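Updated October 24, 2024, mostly to add the bit about cables, which I keep getting asked for.

# Utensil sorting: my tips for recording good runs

If you've just joined us on the Dillska kitchen tasks in the Zumthorpe shop, hi! I've been driving the two-arm table for a while now and I've made pretty much every mistake you can make with a spoon. My first batch was 148 runs, and Lama Khalaf threw a painful number of them out (she was very nice about it). So I started keeping this page for myself, and then Leen Boutros started sending it to people, and now I suppose it's the official page.

The job is sorting: utensils start on the tabletop and end up in the wire baskets, and the arms learn it from watching us do it over and over. We're after 1,000 keepers for this task.

## Before you start

- Wipe the tabletop. Crumbs, tape bits, pencil marks, all of it. I use a barely damp cloth and then a dry one, and I stay away from oil on recording days. A freshly oiled top is lovely in your kitchen at home and a big shiny headache under shop lights.
- Push the baskets to the back edge and leave them there. If you bump one during a run, finish the run or scrap it, but don't reach in and nudge it back while you're still recording. I have done this. My hand is in there and everything.
- Wash new wooden utensils once and let them dry overnight before they go in rotation. They come out of the package a bit slick and the fingers slide right off.
- Peel the price stickers or leave them on, I don't mind which, but decide before the batch and stick with it.
- Do one throwaway run with both arms. Open, close, reach the far corner, come home. If a joint feels grumbly, better to find out then!

## Cables, since everyone asks

Give the wrist cable enough slack for the longest reach you plan to make, then make that reach slowly and watch the loop the whole way. A loop that touches the wood is okay with me. A loop that hooks a spoon handle and drags it two inches is a ruined run, and you often won't notice until you play it back.

I used to tie everything down with zip ties. Now I use the soft hook-and-loop strips from the Jarkton bin, the ones for garden hoses, and I've stopped cutting things I meant to keep. Floor cords go along the wall side if you can manage it, and please look down before you roll your chair.

## Laying out the utensils

My old habit was to put the spoons down exactly the same way every single time, nice and neat, like setting a table for company. Lama looked at a whole afternoon of that and asked me what I thought would happen when somebody put one down crooked. Fair enough.

What I do now:

1. Pick 5 layouts before the session and sketch them on scrap paper. Spoon heads left, spoon heads right, one of each, handles hanging closer to the front, whatever you like.
2. Run each layout 3 times, then move to the next one.
3. After that, just drop things on the table and take what you get. Messy is fine as long as both grippers can get to it.

Parallel spoons are harder than they look, by the way. If they're lying close together, go for the outside edge of the near one first and lift straight up. Coming in from between them almost always shoves the other one away, and then you're chasing it.

## Picking up

Slotted spoons: grab the handle a little way back from the head. Too far down the handle and the head swings low, and it'll clip the basket rim. Please don't poke a finger through a slot to lift one. It works, and it's sort of fun, but the run gets tossed.

Silicone spatulas: hold the handle and leave the head alone. Silicone grabs the gripper pads and won't let go cleanly, so you end up shaking it over the basket like a ketchup bottle.

Tongs: closed, always. If yours don't have a lock, a rubber band near the tips does the trick.

Go slower than you want to, but keep moving. Long pauses in the middle are as bad as jerky hands. When I catch myself stopping to think, I know I should've thought before I hit record, so I say the order out loud first. "Top spoon, left basket. Bottom spoon, middle." The folks at the next bench have gotten used to it.

## Letting go

Lower the utensil until it's inside the rim, then open. Dropping from up high gives you a satisfying clang and a spoon on the floor. I like a diagonal rest in the basket, with the handle up on the rim, and I fill from the back so the earlier ones don't get in the way.

When one arm's working, park the other one somewhere out of its path, and park it in the same kind of place from run to run. Wandering idle arms got me a whole page of notes from Leen.

## Mixed baskets

A good stretch of your runs should start with things in the baskets already. Real drawers and crocks are never empty, and an arm that's only seen empty baskets gets confused by the first handle in its way. Wood with wood, metal with metal, and the silicone stuff in the last one is how I usually set it up, with a couple of slotted spoons left out on the table to deal with.
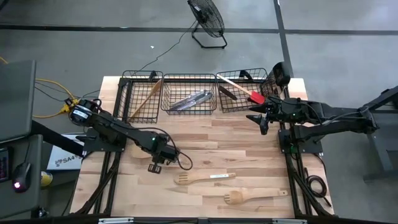
## Cleaning up after

Save first, then tidy! Check the last run plays all the way through before you power anything down. Knock the baskets out over the trash, wash whatever's been on the floor, and wipe the gripper pads with a dry cloth (the blue Ghasemi ones don't leave fuzz). Put the layout sketches in the folder with your initials on them.

In November we switch over to whisks and ladles. I've had a quick go with a ladle and I'd suggest practicing.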